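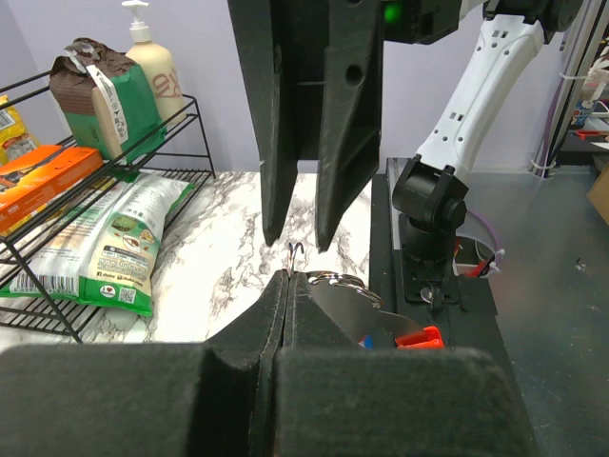
Slide 1: Split ring and metal plate, marble-patterned counter.

Rings, Tags and the Junk in Between
Speaker notes, Indira Chacko
Friesen Property Services, fall staff day, October 15, 2019
30 minutes, then 10 for questions

Start on time even if people are still getting coffee. Thank Jade Wong for setting up the room. Say who I am for the new hires: I run the key desk at the Favard building and I have handled keys for the other sites when people were out.

Opening. Ask everyone to take out their own keys and put them on the table. Give them a moment. Then ask how much of the bunch is not keys. Most people have a bottle opener, a store card, a coin holder, a ring that only connects to another ring. Let a couple of people answer. Keep it short.

Main point of the talk: most of the trouble we have with keys comes from what the keys are attached to. A good key on a bad ring gets lost. A good key with no label gets put in a drawer, and then we pay a locksmith. Last year's bill for rekeying the lower floors at Favard was $2,000, and the missing set was found in the supply drawer in October, under the tape.

Part one, the rings.

Split rings are the standard and we are going to keep using them. They hold well when they are in good shape. They go bad when somebody pries them open with a screwdriver and the coil stays spread. Once you can see daylight between the turns, throw the ring out. Do not squeeze it with pliers and put it back in service. (Brock Lévesque will say he has done this for years. Let him say it.)

Size matters more than people think. A small ring with too many keys on it will not let the keys turn, and people force them. A very large ring gets other rings hung on it. Then you have rings on rings, and nobody can tell which set is which without laying the whole thing out.

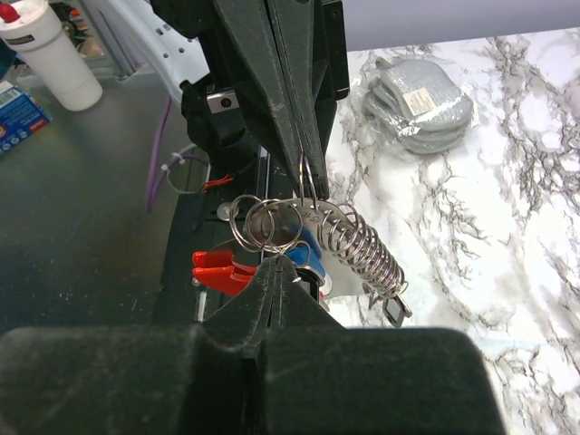 When you get a tangle like that at the desk, take it apart on a clear surface before you do anything else. Don't try to work the keys off while holding the bunch in your hand. Lay it down, find the ring everything else hangs from, and work outward. Put the rings in one pile and the hardware in another: springs, clasps, washers, old discs. Keys go in a tray by themselves.

Old metal discs need a look before they go in the scrap cup. Some of them were stamped with a door or locker number and the stamping has worn down. Tilt the disc under the desk lamp. If you can read it, write it in the log. If you can't, bag it with the set it came from and ask Ravinder Sutherland, who keeps the old lock list for Favard.

Coiled lanyards. I get asked for these a lot. They are fine on a belt. They are bad in a drawer, where the coils catch every ring they touch. If you turn in a set, take the coil off first and keep it at your own station.

Pause for questions on rings. If the group is quiet, go on.

Part two, the tags.

We have three kinds in use across the sites. Metal discs, plastic tags with a paper insert, and whatever somebody had handy. Drop the third kind. I have been handed keys marked with nail polish, bread bag clips and a strip of bandage.

Plastic tags with an insert are what I want for all loaner sets. You can change the insert when the room changes, and a new person can read one without being trained on a number system. 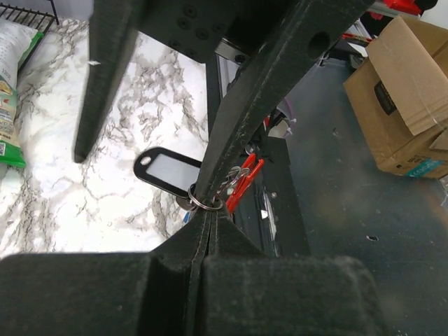

A tag goes on the ring before it goes on the hook. Write the insert first, in pencil or fine marker, and let marker dry before you slide it in. A blank tag is worse than no tag at all, because people see a tag and figure the set has been processed. If you find a blank one on a set at your desk, stop and log the set before you hang it.

What to write: room code and copy letter. Leave off the building name, the street address and the company name. Anyone who finds the set in a parking lot should not be able to tell what it opens. Gritlow had a set go missing with the full address on the tag and they had to change the front door the same night.

Color. Red for maintenance, blue for tenant loaners, black for office. Several of you use colored clips or bits of plastic to mark sets that are waiting on something. I don't mind this at the desk. Take them off before the set goes in the cabinet, so the only color on the hook is the tag.

Part three, the desk itself. Cut this part if we are running late.

Keep one clear space on the counter for sorting and nothing else. No mail on it and no lunch. A shallow tray helps, and the order from Grillow has 2 for each site. Leopoldo Varela has them in the van, so see him before you leave.

Do the sort at the end of the week, with the log open. Rings that are spread go out. Tags that are cracked go out. Loose keys with no match go in the envelope for Ravinder, with the day you found them written on the front.

Handout: the one-page log sheet. The column on the far right is new. It is for the copy letter. Fill it in even when there is only one copy.

Questions. Somebody will ask about moving to electronic locks. The answer is that the front doors are being priced and the inside doors are staying on keys for now. Send anything I can't answer to the key desk and I'll reply by Friday.

Leave the sample rings and tags on the back table for people to handle. Collect them before lunch.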